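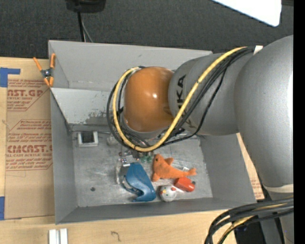

Can a machine tidy up a mixed pile of household stuff yet?

It can clear a good share of one, slowly, if you set up the job well and stay close enough to help with the awkward pieces.

Bukska Set-Up Guide
Section 4: Your First Mixed-Bin Run
January 2026

This is the section most people skip ahead to, and we understand why! Picking one known part from a tray is old news. Reaching into a bin of odds and ends and coming out with one thing, the right way around, is where chores begin. Finish Section 3 (Flarley software and arm calibration) before you start.

Filling the bin

1. Set the bin on a flat tabletop, well inside the arm's reach, and fasten it so it can't slide.

2. Choose a small mix of items. Soft toys are great starters. A plush dolphin gives the gripper plenty to squeeze, and the fins and tail offer several places to grab. Add a few hard plastic things with curves or loops, then something round.

3. Leave out glass, blades, liquids and anything you'd be sad to lose.

4. Spread the items so that most of them lie on the bin floor. Piles come later, in Section 6.

Note: Clear packaging is still hard. The camera often sees the shine, or whatever is behind the plastic, and misses the package itself. Put one clear item in if you're curious, but leave it out of your first score.

Note: Small shiny pieces give trouble too, especially next to a wall. Move them toward the middle for now.

Running the job

5. Check that the arm's cables hang with enough slack for a full wrist turn and can't hook the bin wall. Walk the arm through its widest move at crawl speed and watch the loop the whole way.

Caution: Stay outside the marked floor area whenever the arm has power. Press the stop button and wait for the red light before you reach into the bin, even for a second.

6. In Flarley, open Jobs, pick Mixed Bin, and set the try limit to 2. After two misses on the same item the arm moves on to another.

7. Press Start. Let the run finish without nudging anything, tempting as it is.

8. Open the log and read the misses first. They're the fun part, and they show you what to change.

What to expect

On our bench in Dursun we logged 600 tries with the standard gripper, and 74 of them came up empty or dropped the item on the way out. Most of those were balls rolling off the fingertips or flat things pressed against a wall. Picking up isn't putting away, either. Sorting toys from tools works nicely once you've labeled them, while folding a shirt or closing a full drawer is still beyond this kit.

If your misses are much higher than ours, clean the camera lens and repeat step 5. For worn fingertips, order Grusport pad set 284 and follow the fitting steps in Section 9.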